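Project Handout 5: Clearing a Table

Course: Introduction to Mobile Manipulation
Issued 13 October 2022

1. Purpose

In Handout 4 each team moved rigid blocks between marked positions. In this project the objects are ordinary packaging, and their shape is not known in advance. The robot must pick up each item from a low table and place it in the collection bin. Teams of two or three will use the Drenetti arm controller and the planning library from the earlier labs. No new hardware is required.

The grade counts for the lab portion of the course only. The written exam in April may include questions on Sections 2 and 3.

2. Why soft packaging is difficult

A block has flat faces and a fixed width. A grasp planned from one good view will usually work. A crumpled snack bag has neither. Three effects should be discussed in your report:

Shape. The outline changes each time the bag is touched. A grasp pose computed before a failed attempt should not be reused after it. Take a new view first.

Surface. Foil gives bright highlights along the creases, and a depth sensor may return holes or false points at those pixels. A glossy tabletop adds a second source of error. Reflected room light can be segmented as an object if the brightness threshold is set too low.

Stiffness. The bag yields before the gripper registers contact. The force limit used for blocks is too high here – the fingers will push the bag along the table instead of closing on it.
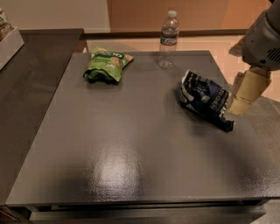 Figure 1. Gripper beside the navy-blue bag. Note the glare on the tabletop and the highlights on the creased foil.

For a bag lying diagonally to the table edge, fit an oriented bounding box to the segmented points and take the short axis as the closing direction. Approach height is measured from the fitted table plane, so errors in the plane carry over directly to the grasp. Refit the plane whenever the base has moved. Points inside a glare patch should be left out of the fit.

3. Background objects

Items behind the work area can enter the segmentation. A clear bottle is a common case: the label is detected and the transparent part is not, so the estimated object is much shorter than the real one. Crop the cloud to the table boundary before clustering. If two clusters lie closer together than the open width of the gripper, pick the one nearer the front edge first.

4. Procedure

a. Load the Sudircombe workspace file and check the table height.
b. Run the plane fit and save the residuals.
c. Cluster the remaining points, with a minimum cluster size of 116 points and a cap of 2,000 after downsampling.
d. Plan and execute one grasp per cluster.
e. After every attempt, successful or not, retract the arm and take a new view.
f. Stop after 7 attempts, even if items remain.

Keep the emergency stop within reach of one team member for the whole run. That person does not operate the laptop.

5. What to hand in

Submit the log file, the plane residuals, and a report of no more than 5 pages. The report should list each attempt with its outcome and the likely cause of any failure. "Bad grasp" is not a cause. State whether the error came from segmentation, pose, or force.

Reading: course notes, chapter on grasp planning, and the Ganar gripper manual, section on force limits.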